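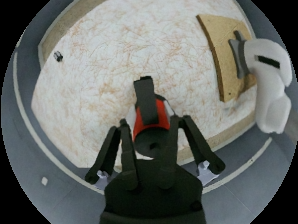 Frame narrative

A frame narrative is a story that contains one or more other stories. The outer story, called the frame, sets up an occasion for telling. The inner stories, called embedded narratives, are told, read or found by characters in the frame. The form is used in novels, short stories, verse and drama.

Structure

Most frames open before the first embedded narrative and close after the last. A frame that opens but does not close is called an open frame. The events of the outer story usually take place later than those of the inner one, and the two may differ in tense, in person and in the age of the narrator. Where an embedded narrative holds a further story, the levels are numbered from the outside in. Works with more than 2 levels below the frame are uncommon in print fiction, although they occur often in older tale collections.

Types

A collecting frame joins many unrelated tales under a single occasion, such as a journey or a long night. The Canterbury Tales and the Decameron are standard cases. A single-story frame holds one long account, as in Heart of Darkness. In a document frame, the inner text is presented as a letter, a diary or a manuscript - the frame narrator acts as its editor. Frankenstein combines the last two types: letters by Robert Walton enclose the account of Victor Frankenstein, and this in turn encloses the account of the creature.

Function

The frame gives the inner story a listener. It can also cast doubt on the teller, who may have reasons to leave things out. Teresa Głowacki separates frames that affect how the inner story is judged from frames that only introduce it. Rania Khalaf objects that the second group is nearly empty, given that any named teller changes how a tale is read.

Related terms

A story within a story is the wider term and covers short inset tales that have no enclosing frame. A prologue differs from a frame in that it need not contain an act of telling.

See also

Unreliable narrator
Epistolary novel
Metafiction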